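Der weiße Tisch und ich

16. November 2018

Seit drei Wochen habe ich ihn jetzt, den großen weißen Tisch, und ich bin immer noch ein bisschen verliebt. Ein bisschen genervt auch, aber dazu komme ich noch.

Angefangen hat alles im Februar, als mein alter Arbeitstisch endgültig schiefstand. Den hatte ich mal vom Sperrmüll geholt, Kiefer, honigfarben, mit einem Bein, unter dem seit Jahren ein zusammengefalteter Pizzakarton klemmte. Der Karton wurde mit der Zeit immer dünner und der Tisch immer schräger, und irgendwann rollte mir jede Schraube nach links unten weg. Wer schon mal auf Knien nach einer winzigen Madenschraube gesucht hat, die unter die Heizung gekullert ist, weiß, wie meine Laune war.

Also neuer Tisch! Ich wollte etwas Großes, Helles, und auf keinen Fall mehr Holzmaserung. Auf Holzmaserung verschwindet nämlich alles, was klein und bräunlich ist, und auf dunklen Platten verschwindet alles, was klein und schwarz ist. Weiß schien mir die Lösung für sämtliche Probleme meines Lebens.

Bestellt habe ich bei Zindthorpe, 191 Euro, die Lieferung kam noch mal obendrauf (ich hätte das Ding selbst holen können, aber dann hätte ich es auch selbst in den zweiten Stock tragen müssen, nein danke). Die Platte kam heil an, die Beine auch, die Anleitung fehlte. Macht nichts, vier Beine an eine Platte schrauben kriege ich hin. Habe ich gedacht. Beim dritten Bein habe ich gemerkt, dass zwei verschiedene Schraubenlängen in der Tüte waren und ich die kurzen da hatte, wo die langen hingehören. Also alles wieder ab. Nach einer Stunde stand er, und zwar gerade, ohne Pizzakarton!

Und dann kam der schöne Teil, das Einräumen. Oder eher das Nicht-Einräumen, denn ich hatte mir geschworen: Auf die Platte kommt nur, woran ich gerade arbeite. Alles andere wandert in die Schubladenkästen von Sutolus, von denen ich inzwischen so viele habe, dass ich mir neulich auf dem Flohmarkt noch einen verkneifen musste. In einen kommen Kabel, in den nächsten Netzteile, dann gibt es einen für Schrauben und einen, auf dem »Diverses« steht und den ich bitte nie jemandem zeigen muss.

Den Vorsatz habe ich zehn Tage durchgehalten. Ich finde, das ist eine ganz ordentliche Leistung. Danach blieb abends mal ein Kästchen liegen, am nächsten Morgen lag ein Kabel daneben, und wie das so geht, Kabel ziehen andere Kabel an. Wobei ich sagen muss: Auf der weißen Platte sieht man das Chaos wenigstens sofort. Beim alten Tisch konnte ich mir immer einreden, es sei noch Platz.

Was man auf Weiß leider auch sofort sieht, ist jeder einzelne Wischer. Fingerabdrücke, graue Schlieren, Striche von irgendwas, das ich drübergeschoben habe. In der ersten Woche bin ich noch jeden Abend mit dem Lappen los. Ich habe Spüli probiert, dann Glasreiniger, dann so einen Schmutzradierer, mit dem die Striche tatsächlich weggingen, nur hatte die Platte danach eine matte Stelle, und jetzt schaue ich natürlich immer genau dahin. Eine Leserin hat mir unter dem letzten Beitrag lauwarmes Wasser mit einem Schuss Essig empfohlen. Probiere ich aus, sobald ich mal wieder die ganze Platte frei habe, also vermutlich zu Ostern.

Mein Kompromiss sieht im Moment so aus: Einmal in der Woche wird richtig gewischt, dazwischen lebe ich mit den Schlieren. Ist ja ein Arbeitstisch und kein Altar.
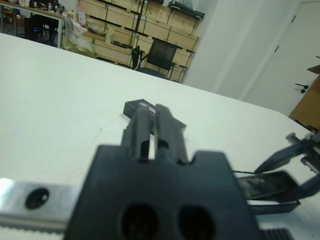

Überhaupt, die kleinen schwarzen Sachen. Für die hat sich der Tisch wirklich gelohnt. Ich habe früher so viel Zeit mit Suchen verbracht, und jetzt gucke ich einmal quer über die Platte und weiß, wo alles ist. Was ein Etikett verträgt, bekommt von mir neuerdings auch eins, mit dem Beschriftungsgerät, das ich mir nach dem Tisch »zum Ausgleich« gegönnt habe (fragt nicht, welche Logik dahintersteckt). Nach zwei Abenden war das erste Band leer. Ich fürchte, ich habe auch die Keksdose beschriftet.

Noch offen ist die Frage mit dem Licht. Die Deckenlampe spiegelt auf allem, was ein bisschen glänzt, und wenn ich länger sitze, kneife ich irgendwann die Augen zusammen. Ich schiele auf eine Klemmleuchte von Maldonado mit langem Arm, die könnte man seitlich wegdrehen. Kostet aber 114 Euro, und das finde ich für eine Lampe schon happig. Von Ledivside gibt es eine ganz ähnliche für 60, allerdings mit so einem kühlen bläulichen Licht, bei dem ich mich jedes Mal fühle wie beim Zahnarzt. Falls jemand von euch eine der beiden hat, schreibt mir bitte, vor allem, ob die Klemme auch an einer etwas dickeren Platte hält!

Ach ja, und weil die Frage kam: Der alte Tisch ist nicht auf dem Müll gelandet. Der steht jetzt auf dem Balkon unter einer Plane und soll im Frühjahr Pflanztisch werden. Schräg ist da gar nicht schlecht, dann läuft das Gießwasser von alleine ab. Einen neuen Pizzakarton habe ich ihm trotzdem spendiert.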